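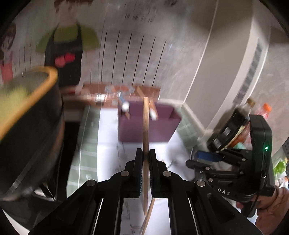

Fig. 1. A wooden chopstick held upright in front of a purple box.

Unit 4: Reading a police news release
Notes for Reporting Public Safety, Catarina Teixeira

Last unit we covered court records. Now we turn to the thing most of you will be handed on your first shift: a release of five or six sentences, sent out by a department that wants it printed as is. You should be slow to do that.

A release is one side's account. It may well be accurate. It was also written by an agency that made an arrest and would like the arrest to look good.

Working text: the Dorlow warehouse break-in

The release said a "suspicious subject" was detained "following an extensive investigation" and that "stolen property valued at $596" was recovered. Raluca Moldovan covered it for the Zollitz paper, and her notes are in your reader. Read them before you read her story.

Things to question

"Extensive investigation." How long? Moldovan asked and was told 37 minutes. She printed the number and dropped the adjective.

"Valued at." By whom? Usually the owner, sometimes an officer guessing at retail price. In many places the value of stolen goods decides whether a charge is a felony or a misdemeanor, so the source of the figure matters. Look up the cutoff in your own state. Don't trust the one you heard on television.

"Recovered." All of it? The owner's list in the Dorlow case came to $537. The release never explained the gap, and neither did the spokesman when she called back.

"Detained." This is a different word from arrested, and arrested is different from charged. I still mark down papers every term for mixing these up.

"Is believed to be connected to other burglaries." Believed by whom, and on what grounds? If no charge has been filed in the other cases, I would leave the sentence out. Some editors will disagree with me – the Masa desk ran it.

On names

The usual advice is to name adults once they are charged. Fine, as far as it goes. But the charge may be dropped in June, and your story will still be the first search result. Ask whether anyone at your outlet follows up. Most say they do. Check the archive and see.

For next class

Read Nwachukwu, chapter 3. I find the optimism about police transparency hard to accept, but the section on arrest logs is useful.

Write 300 words comparing the Dorlow release with Moldovan's story. Mark each claim in the release as confirmed, attributed or cut – and say who confirmed it. "Police said" is an attribution. It doesn't count as a confirmation.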